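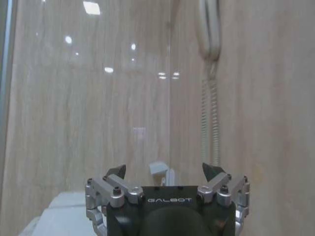
Perguntas frequentes: assentos sanitários, dobradiças e limpeza do vaso

Última atualização: 12 de junho de 2018

Esta página reúne as dúvidas recebidas pelo atendimento da Dosia sobre assentos, tampas, dobradiças e acessórios de limpeza. As instruções valem para as linhas Salem e Kenent, salvo indicação em contrário. Para a linha Skinutar, consulte o manual fornecido na embalagem; a fixação é diferente.

Como meço o vaso antes de comprar um assento?

São necessárias três medidas: distância entre os centros dos furos de fixação, comprimento do centro dos furos até a borda frontal da louça e largura máxima. Meça sobre a louça, com o assento antigo retirado. Assento usado pode estar deslocado e induzir a erro.

Qual é a diferença entre Salem e Kenent?

O Salem tem dobradiça fixa, presa por parafuso e porca borboleta por baixo da louça. O Kenent tem dobradiça de base redonda com encaixe removível: o conjunto sai para cima, sem ferramenta, depois de destravado. Os kits de reposição não são intercambiáveis. O kit de dobradiças do Kenent tem código 2481.

O assento desliza para os lados. O que fazer?

Levante o assento e a tampa, centralize o conjunto em relação à louça e reaperte as porcas alternadamente, um quarto de volta por vez. Não use alicate em porca plástica. Se a folga voltar, verifique a arruela cônica de borracha entre a porca e a louça. Arruela ressecada não segura o aperto e deve ser trocada.

Com que frequência devo limpar a região das dobradiças?

Uma vez por semana em banheiro residencial. No Kenent, destrave e retire o conjunto para limpar a base. No Salem, use escova de cabo fino entre o suporte e a louça.

Que produtos posso usar?

Detergente neutro diluído em água, pano macio, enxágue e secagem. Na louça, desinfetante comum é aceitável. No assento e na tampa, não use:
- água sanitária pura
- solvente, acetona ou removedor
- palha de aço ou face abrasiva de esponja
- pastilha de cloro presa à borda com a tampa fechada por longos períodos

Peças com manchas amareladas por contato com cloro não são cobertas pela garantia.

Como uso a escova de limpeza sem riscar a louça?

Escovas com cerdas de nylon não riscam o esmalte. O risco vem da alma metálica exposta em escovas gastas. Troque a escova quando as cerdas estiverem abertas ou quando houver metal aparente. Depois do uso, enxágue na água da descarga e deixe escorrer antes de devolver ao suporte.

O revestimento da parede atrás do vaso exige cuidado especial?

Painéis e placas com padrão de madeira devem ser limpos com pano úmido, no sentido dos veios, sem saturar as juntas. Junto ao rodapé, seque logo após a lavagem do piso.
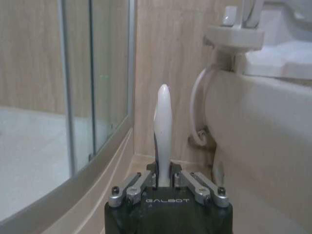

Um leitor observou que, no banheiro dele, o problema nunca foi a parede e sim a água parada entre a base da louça e o piso, e que só resolveu depois de refazer o rejunte. A observação procede. Rejunte trincado na base acumula água de lavagem e produz odor confundido com falha de vedação. Remova o material solto, deixe secar e reaplique rejunte ou silicone com fungicida. Se a água reaparecer sem lavagem do piso, suspeite do anel de vedação e chame um encanador.

Para que servem os batentes na face inferior do assento?

Distribuem a carga sobre a borda da louça e evitam o contato direto entre as duas peças. A falta de um batente faz o assento balançar e concentra esforço nas dobradiças. Limpe o local com álcool isopropílico antes de colar a reposição e aguarde 2 horas antes de usar.

A tampa não para em pé. É defeito?

Nem sempre. Verifique nesta ordem:

1. Posição do conjunto. Se estiver recuado demais, a tampa encosta na caixa acoplada antes de passar do ponto de equilíbrio. Solte as porcas, avance o assento e reaperte.

2. Ângulo de abertura. Levante assento e tampa juntos até o fim do curso e solte devagar. O conjunto deve permanecer aberto sem apoio. 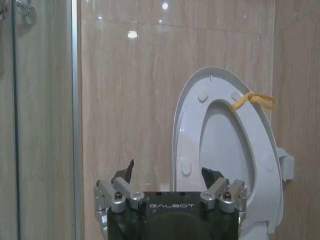
3. Pinos das dobradiças. Com a tampa aberta, movimente-a lateralmente. Folga perceptível indica pino gasto; substitua o par.

Qual é o prazo de garantia?

Assento e tampa: 64 meses contra trinca e deformação. Dobradiças e batentes: 11 meses. Em ambos os casos é exigida a nota fiscal. Pedidos de reposição registrados até o fim de maio seguem a tabela anterior.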